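Hand-held grippers shorten training for book-handling robots, Utarach group reports

Researchers at the Utarach laboratory have published first results from Flakora, a project that teaches robot arms to pick up and put down everyday items by learning from people. The findings were released on Wednesday, together with the recordings on which they are based.

Under the Flakora method, a person does not steer a robot. Instead, he or she carries out the task directly with a gripper in each hand, while cameras record the movement. Coded markers fixed to the grippers allow their position to be worked out afterwards, and the resulting paths are used to train the control software. The present round of work deals with books and other flat items resting on soft surfaces, such as a padded seat, where a robot's fingers often push into the fabric and lose the edge of the item.

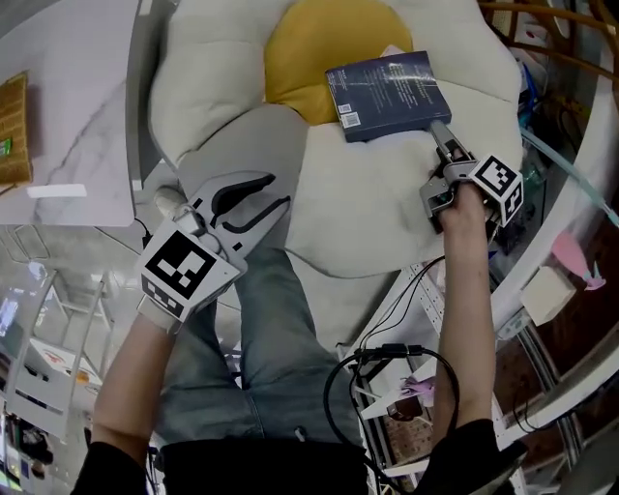 Prukard welcomed the release but urged some caution, remarking that a person corrects a poor grip without thinking, and that a robot trained on such movements may copy the correction without knowing when it is needed. The laboratory accepts the point and states that recordings containing a failed first grip have been labelled separately, so that other groups may include them or leave them out.

The set contains 900 recordings. Of these, 223 were made with both grippers in use – the remainder rely on one hand only. According to the report, software trained on the full set placed its fingers under the edge of a book more reliably than software trained on the one-handed recordings alone. The gain was greatest on soft surfaces and small on hard ones. A session lasts roughly 4 hours, including the time needed to check the markers.

The report also compares views from the head with views from the gripper itself. The two were found to serve different purposes: the first helps the software to approach an item, while the second matters most in the final moments before contact.

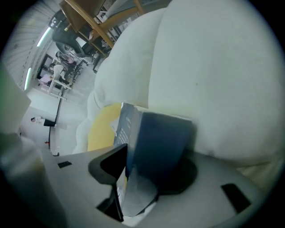

A dark blue box held against white plush, seen from the gripper.

Testing on a two-armed robot, known within the project as Ma, will continue until November. The laboratory intends to add thin and flexible items, including magazines and folded cloth, in the next round. Groups wishing to use the recordings may apply through the Flakora project page.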